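3.2 Collection of Demonstrations

Demonstrations for the rack-loading task were gathered at the Narkstead site between the pilot phase and the end of November. Each episode was recorded by a trained operator using the Tello teleoperation interface. The operator was asked to place plates upright in a wire dish rack and to release each one only when its lower rim rested between the loops. No instruction was given on the order of colors, and operators were free to choose their own angle of approach.

A total of 1,130 episodes were recorded. Of these, 356 were set aside for evaluation before any training took place, and the assignment was made by session so that episodes from one session never appeared in both sets. An episode was stopped after 90 seconds if the task was still incomplete. Stopped episodes were kept in the archive with a separate label and were excluded from the training set used in Section 4.
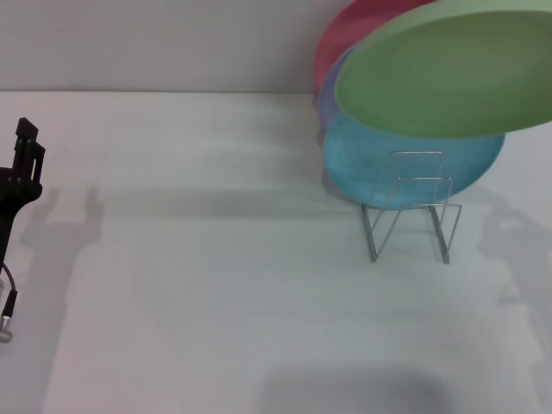 Figure 3. Plates and wire dish rack during rack loading, with a gripper at left.

Plates were selected because they present two known difficulties for a policy that relies on camera input. The first is overlap. When one plate passes in front of another, the slot that matters may be hidden at the moment when the final correction has to be made. The second is the rack itself, whose thin wire offers little contrast against a pale tabletop. Earlier work on the Skikum policy used a solid plastic rack, and its results should not be compared directly with those reported in this paper.

Lighting was left as found. Shadows on the table were neither removed by added lamps nor corrected in software, on the view that a policy intended for ordinary kitchens should be exposed to them during training. The effect of this decision is examined in Section 5.3, where a subset of episodes from the Jallstead site, recorded under even overhead light, is used for comparison.

Operators completed 15 practice episodes before their recordings were admitted. Review of the recorded material was led by Naledi Mnguni, who applied a written set of acceptance rules. An episode was rejected if a plate was dropped, if the rack was pushed out of the work area, or if the camera stream and the joint readings could not be aligned in time. Hesitation and repeated attempts were not grounds for rejection. Such episodes contain recovery behavior that is missing from smooth demonstrations, and they were given the same weight as all others during training.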